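모사흐 연구동 공개일에 다녀왔습니다 (로봇 손 데이터 수집 견학기)

지난 3월, 모사흐(Mosach) 연구동 공개일에 다녀왔다. 작년에 가려다가 신청 기간을 놓쳐서 올해는 안내 메일이 오자마자 신청했다. 내가 고른 코스는 2층 조작 연구실이었고, 제목이 "로봇 없이 로봇 가르치기"였다. 제목만 보고 골랐는데 정말 잘 골랐다!

기차역에서 연구동까지는 걸어갔다. 접수대에서 이름표를 받고, 오전 조는 먼저 소강당에서 짧은 강연을 들었다. 강연자는 엥겔베르트 뫼슬리(Engelbert Mösli) 씨. 연구실에서 데이터 쪽을 맡고 있다고 했다. 영어로 진행됐는데 말이 빠르지 않아서 따라가기 편했다.

강연 내용을 내가 이해한 대로 적어 보면 이렇다. 로봇 팔에게 물건 집는 법을 가르치려면 시범이 많이 필요하다. 예전에는 사람이 조종 장치로 로봇 팔을 움직이면서 한 번 한 번 기록했다. 팔이 느리고, 고장도 나고, 무엇보다 팔이 있는 방에서만 할 수 있다. 그래서 이 연구실은 사람이 손에 드는 집게에 카메라를 달고, 사람이 직접 그걸로 물건을 집는다. 카메라에는 집게 끝과 그 앞의 물건이 찍히고, 나중에 로봇 팔 끝에 비슷한 집게를 달면 로봇도 비슷한 시야로 세상을 보게 된다. 그 영상에서 손의 움직임과 집게가 벌어진 정도를 뽑아내 학습에 쓴다는 것이다.

질문 시간에 앞줄의 고등학생이 "사람 손으로 한 동작을 로봇이 못 따라 하면 어떡해요?"라고 물었다. 좋은 질문이었다. 뫼슬리 씨 대답은, 팔이 닿지 않는 자세나 너무 빠른 동작은 학습 전에 걸러 낸다는 것. 그래서 시범하는 사람도 로봇 팔의 속도를 어느 정도 머리에 넣고 움직이는 연습을 한다고 한다. 첫날 찍은 데이터는 버리는 양이 꽤 된다고 했다.

강연이 끝나고 2층으로 올라갔다. 안내는 발타자르 라이징거(Balthasar Reisinger) 씨가 해 주셨다. 목소리가 커서 뒤에 서 있어도 다 들렸다. 작업대 이야기를 하다가 집게 카메라로 찍은 화면을 보여 주셨는데, 나는 여기서부터 완전히 빠져들었다. 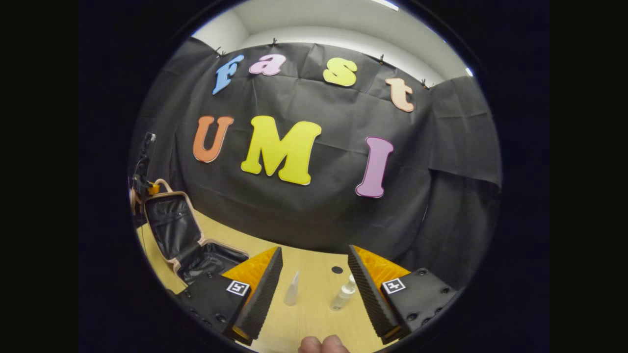
집게에 달린 카메라로 본 작업대. 양쪽이 집게 손가락, 그 사이에 작은 투명 병들.

어안 렌즈라서 벽이고 탁자고 가장자리로 갈수록 휘어진다. 처음에는 어지러운데 조금 보고 있으면 왜 이런 렌즈를 쓰는지 알 것 같다. 집게 바로 앞의 병도 보이고 뒤쪽 천과 천장까지 한 번에 들어온다. 라이징거 씨 말로는 주변이 많이 보일수록 카메라가 어디에 있는지 계산하기가 쉬워진다고 한다. 좁은 화면에 민무늬 탁자만 가득 차면 프로그램이 위치를 놓치는 일이 생긴다고.

검은 천에 붙은 알록달록한 글자는 Fast UMI. UMI가 뭐의 약자냐고 옆 사람이 물어서 나도 같이 들었다. Universal Manipulation Interface, 그러니까 손에 드는 집게로 시범을 모으는 방식을 가리키는 이름이란다. 나는 글자 색이 예뻐서 한참 봤다. 큼직한 노란 M이 제일 마음에 든다.

집게 손가락에 붙은 흑백 네모 무늬도 설명을 들었다. QR 코드처럼 생겼지만 인터넷 주소 같은 게 들어 있는 건 아니고, 위치를 재기 위한 표식이다. 왼쪽 표식과 오른쪽 표식 사이의 거리를 영상에서 재면 집게가 얼마나 벌어졌는지 알 수 있다. 전선도 센서도 따로 필요 없다니, 이런 단순한 해결책을 보면 괜히 기분이 좋아진다. 표식이 가려지거나 얼룩이 묻으면 값이 튀기 때문에 촬영 전에 꼭 닦는다고 했다.

다음은 숫자 이야기. 벽에 붙은 포스터를 급하게 받아 적었는데, 이번 과제(이름이 니스토르(Nistor)다)에서 모은 시범이 모두 2220개. 그중 300개는 학습에 넣지 않고 따로 떼어 두었다가 점검용으로 쓴다. 로봇 팔로 시험한 횟수는 384번이고, 시험에 쓴 로봇은 두 종류였다. 성공률 그래프도 있었는데 앞에 사람이 많아서 축을 제대로 못 봤다. 연구실에서 나중에 자료를 올린다고 하니 올라오면 찾아볼 생각이다.

포스터에서 제일 재미있었던 부분은 실패 모음이었다. 병은 투명해서 어렵고, 얇은 물건은 탁자에 붙어 있어서 어렵고, 둥근 손잡이는 잡는 방향이 조금만 틀어져도 돌아가 버린다고 한다. 그래서 같은 물건이라도 놓는 방향과 위치를 바꿔 가며 여러 번 찍는단다. 사람은 생각도 안 하고 하는 일인데, 글로 적어 놓으니 정말 복잡한 동작이었다.
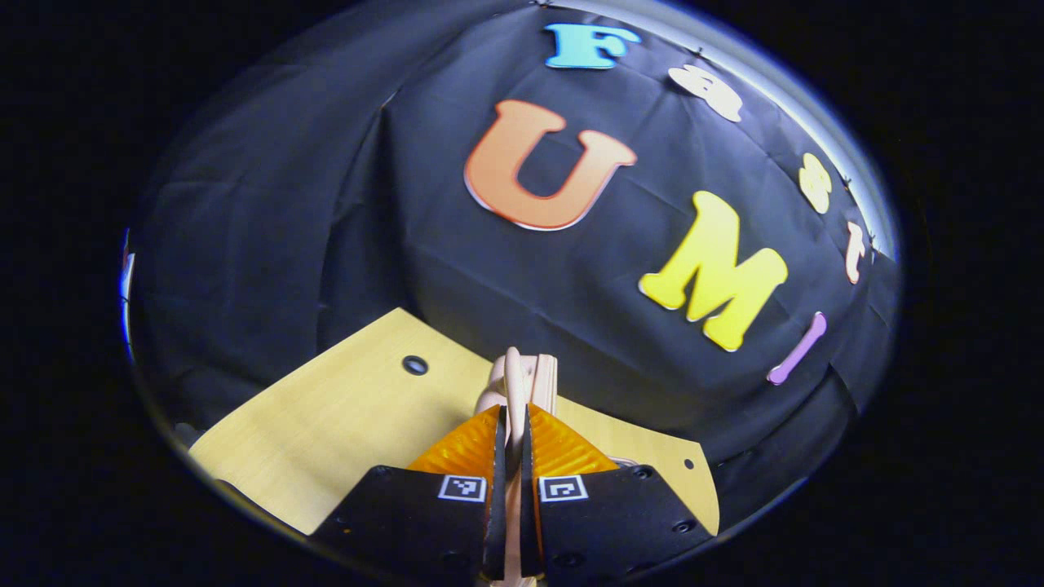
나무로 된 고리 모양 물건을 두 손가락으로 잡은 순간. 뒤로 검은 천 위의 글자가 보인다.

나는 이 화면이 특히 좋았다. 주황색 패드 사이로 나무 고리가 살짝 올라와 있는 모습이 꼭 사람이 엄지와 검지로 물건을 집은 것 같다. 패드를 자세히 보면 안쪽에 촘촘한 무늬가 있다. 라이징거 씨에게 패드가 부드러우면 왜 좋은지 물었더니, 물건 모양에 맞춰 눌리면서 닿는 면이 넓어지니까 위치가 조금 어긋나도 잡힌다고 하셨다. 딱딱한 손가락이라면 훨씬 정확해야 한다고. 학습이 다 해결해 주는 줄 알았는데 손끝 재료도 그만큼 중요하구나 싶었다.

누군가 배경이 늘 똑같으면 로봇이 배경을 외워 버리지 않느냐고 물었다. 라이징거 씨가 바로 그게 다음 단계라고 했다. 한 작업대에서 배운 로봇을 다른 방에 데려가면 성적이 떨어지는데, 시범을 찍는 장소를 늘리면 그 차이가 줄어든다는 결과를 지금 정리하고 있단다. 손에 드는 집게의 진짜 강점이 여기서 나오는 것 같다. 로봇 팔은 옮기기 힘들지만 집게는 들고 나가면 되니까! 협력 연구실이 있는 차르덴(Zarden)의 부엌과 창고에서도 곧 촬영을 시작한다고 한다.

마지막에는 탄톤(Tanton)이라는 이름의 분석 프로그램도 구경했다. 영상에서 뽑은 손의 경로가 화면에 선으로 그려지는데, 물건에 다가갈 때는 선이 매끈하고 잡기 직전에 꼬불꼬불해진다. 시범하는 사람이 거기서 잠깐 망설인다는 뜻이라고 했다. 사람마다 꼬불거리는 모양이 달라서, 연구원들은 선만 보고 누가 찍었는지 맞히기도 한단다. 나도 한번 찍어서 내 선을 보고 싶었다.

견학은 예정보다 길어져서 점심을 건너뛰고 오후 2시가 넘어서야 나왔다. 기념품으로 받은 스티커는 노트북에 붙였다.

혹시 다음에 가실 분들을 위한 메모.
강연은 앞쪽에 앉는 게 좋다. 화면 글씨가 작다.
2층 코스는 인원이 적어서 신청이 빨리 찬다.
설명은 영어와 독일어로 하고, 질문은 어느 쪽으로 해도 받아 준다.
연구동 식당은 공개일에도 여는데 나는 못 먹어 봤다. 같이 간 친구 말로는 감자수프가 괜찮다고 한다.

다음 글에서는 같은 날 1층에서 본 보행 로봇 코스를 정리해 보겠습니다.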